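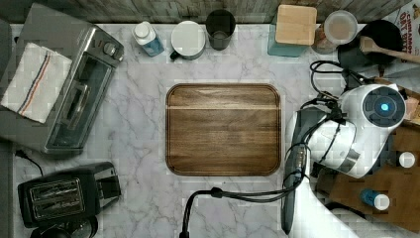
Page 80

Section 6. Setting Up the Counter

You have unpacked the Marsden board, admired it, and put it down in the first open spot. Everyone does. Before you cut anything on it, spend a few minutes on the rest of the counter, which has been filling up on its own since December.

6.1 Placing the board

1. Wipe the counter and let it dry. Crumbs under a board turn it into a very slow skateboard.
2. Set the board down with the juice groove facing up. The groove runs just inside the edge, all the way around, and it does nothing for you upside down.
3. Leave open counter on the side of your knife hand.
4. Press on each corner in turn. If the board rocks, fold a thin damp cloth and lay it underneath. A marble counter is slick enough that you may want the cloth anyway.

Note: The lighter band in the wood is grain. It does not sand out, and Glenys Pearce in our repair shop would like you to stop trying.

6.2 Toasters and toaster ovens

1. Open the oven door all the way before you settle on a spot. A door that faces the board needs room to come down without landing on your onions.
2. Route the cord away from the board and keep it off the front edge of the counter.
3. Give a slot toaster its own clear space, with nothing hanging over the slots.
4. Take the towel off the oven. Yes, it looks nice there. Hang it on a hook.

CAUTION: Never run a toaster oven with a towel draped over it, folded or otherwise. Ours reaches 540 degrees on the broil setting — cotton gives up well before that.

6.3 The back row

Things pushed against the backsplash tend to stay for years. Go down the row and make a decision about each one.

1. Mugs and cups: keep the one you use. The others have a cupboard.
2. Bottles: stand them up and check the caps.
3. Jars: if you can't name what is inside, label it or let it go.
4. Snack boxes, chamoy included: pantry.
5. Frying pan: back to the stove, with its spoon.

CAUTION: A wood backsplash will scorch and stain. Pull heating appliances forward by the distance given in their own manuals.

6.4 Before first use

Rub in food-grade mineral oil, groove included, and leave it overnight. Wipe off the extra in the morning. If the board still feels tacky, you used too much — see Troubleshooting, page 169.

Text revised by Terence Sedgwick, Jun 5, 2018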